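Two-arm cell, floor panel scratched, should I re-home or replace?

Forum: Small Cells and Bench Automation > Setup and Maintenance

gearlash
Posted 6/21/19

We run a little two-arm cell at our Erkville shop, both arms on one rail in a boxed enclosure. It handles odd plastic housewares for a sorting job. Lately the left arm comes down a hair low on the first pick after a restart. By the third or fourth pick it looks fine to me. The integrator (Koltier) says our rail has crept and wants to sell us a new rail, plus a day of labour to fit it. I don't buy it. The bolts are torqued and paint-marked and the marks line up.

Anyone had a rail move on them for real? Or is this the usual "replace the expensive bit" advice?

mbratu
Maricica Bratu here, I look after four of these at Stoica. I've never seen a rail creep with the marks still lined up. Check your homing first. If one joint homes against a soft stop and the stop has worn, you get exactly what you describe on the first move.

Also, how many cycles are on it? We redo the home offsets every 2,759 cycles. That's an odd number because it's what the counter said the first time we caught a drift, and we kept it.

gearlash
Counter says 363 since the last offset. So if it's wear, it's very early wear. And it doesn't explain why it comes good by itself after a few picks.

flatwasher_6
Comes good by itself = warm-up. Grease is stiff, the arm sags differently, then it loosens up. Run it for 18 minutes with nothing to pick and see if the problem goes away. Free test, no rail required.

oldrelay
I'd be careful with that. Warm-up gets blamed for everything on this board. A small arm like that doesn't have enough grease in it to matter in a heated shop. Show me a measurement before and after, with an indicator on the wrist, or it's just a story.

flatwasher_6
I've fixed two cells with a warm-up routine, so it's a story with a happy ending.

oldrelay
You made two cells stop complaining. Whatever was wrong is still in there.

mbratu
You're both guessing until he measures it. gearlash, what does your cable routing look like? On ours the cable comes over the top of the wrist and down the outside of the forearm. If the loop is too short it pulls on the gripper at full reach. After a few moves the cable settles into its bend and the pull gets smaller. It can look a lot like warm-up.

gearlash
Same routing as yours by the sound of it. I'd always figured the loop was long enough. It was the installer who dressed it, not me. I took the cover off our camera this morning, so you can judge for yourselves. I'd also like an opinion on the floor panel, because Koltier quoted for that too and called it "a contributing factor". How does a scratched floor make an arm come down low? It's the same height it always was.

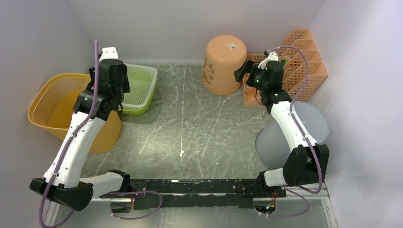

The sequence starts with the left arm on the yellow basket, and that's the one it gets wrong. The right arm I have no complaints about, but it doesn't have to reach for anything as tall as that on its first move either, so I'm not sure it proves much.

oldrelay
Floor's fine. Ugly, but fine. Put a straight edge across it and if there's no hump, cross it off the quote. The only way scratches cost you anything is if you're using a camera to find parts and it's picking up the white streaks as edges. Are you?

gearlash
Yes for the parts, no for the height. Height comes from a table in the program.

oldrelay
Then the floor has nothing to do with it. Strike it.

flatwasher_6
I'd tidy up the wiring under the rail while you're in there. There's a purple loop hanging down at the left end and you've got a board visible at the right. Hanging stuff gets caught on sleeves. Not saying it's your fault, just saying.

gearlash
The cutout in the front panel is how it came from Clunen. I asked them for a cover in January and got a part number that doesn't exist.

mbratu
I can't tell from a still whether that left loop goes tight at full reach. Do this: power down, move the arm by hand to the basket position with someone holding the weight, and put a finger under the cable where it goes over the wrist. If you can't lift it at all, it's too short. Then undo the lowest tie on the forearm, let a bit of slack up, and re-tie it loosely. Check that the slack can't reach the other arm.

After that, put an indicator on it and do ten restarts. Write down the first pick height each time. I don't trust "looks fine by the fourth pick", sorry.

gearlash
Fair. I've been going by eye.

oldrelay
Take the ten readings BEFORE you touch the cable as well. Otherwise you'll never know which thing fixed it and flatwasher will claim it was grease.

flatwasher_6
It will be grease.

gearlash
OK. Ten before, slack in the cable, ten after. If there's no change I'll look at the home stop on the shoulder, then try the warm-up run last. Koltier can wait for their purchase order. I'll post the numbers when I've got both sets.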